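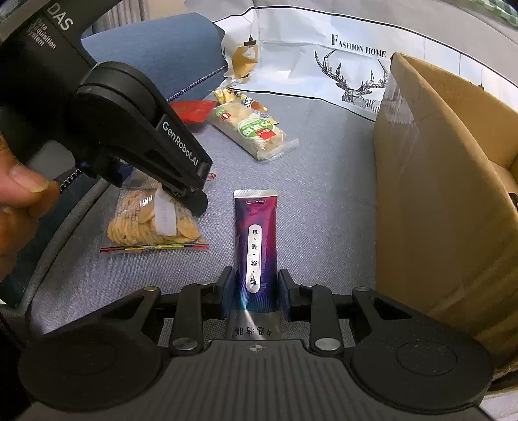

Noltard hand grippers, two months in: worth the money?

I bought a pair of these in October after going back and forth for way too long, so let me save you some of the dithering. I run a very small operation that collects pick-and-place demos for packing robots, mostly snacks and other bagged groceries, and the whole equipment budget for the season had to fit on one page.

The price first! Each gripper is $178, and I ordered two. Then came the things I hadn't planned for. A set of spare finger pads is $57, and you will want one, so put it in the first order and skip paying for shipping twice like I did. The hard case from Rukalik was another $129. I could have lived with a plastic tub and a towel, but I carry mine up and down stairs a lot and I'm clumsy.

Now the good part. These are really nice to hold! The squeeze is smooth, the fingers close evenly, and I can pick up a shiny foil pouch and keep it upright without crushing whatever is inside. Clear bags of crackers are harder - you have to come in low and grab the sealed strip, or the whole thing sags and slides away from you. Long, thin packages are fine if you catch them near the middle. Flat paper packets are a pain on anything soft. On my kitchen counter I can slide one to the edge and pinch it, but on a couch cushion the fingers just push it along (I said some words).

What I don't love: the weight. After 7 minutes of nonstop picking my wrist starts to complain, and my thumb isn't far behind. I now plan short sessions with a real break between them, and that changed my budget too, as paid hours stretch out more than you'd think when people need rests. If you're pricing a project, work out the labor before you start shopping for hardware.

I also tried the Trudum, which costs less and feels like it. There was play in the fingers right out of the box, and the return took forever. The Buckley is supposed to be great but it was over my limit, so I can't tell you much there.

One more tip: set aside a little cash for groceries. I kept reusing the same few bags to be thrifty and they got so wrinkled that every grab looked alike. Fresh packages in different shapes helped a lot more than a third gripper would have.

Four stars from me. I'd buy the pair again, with the spare pads in the cart this time - and I'm still looking for a decent wrist brace if anyone has a favorite.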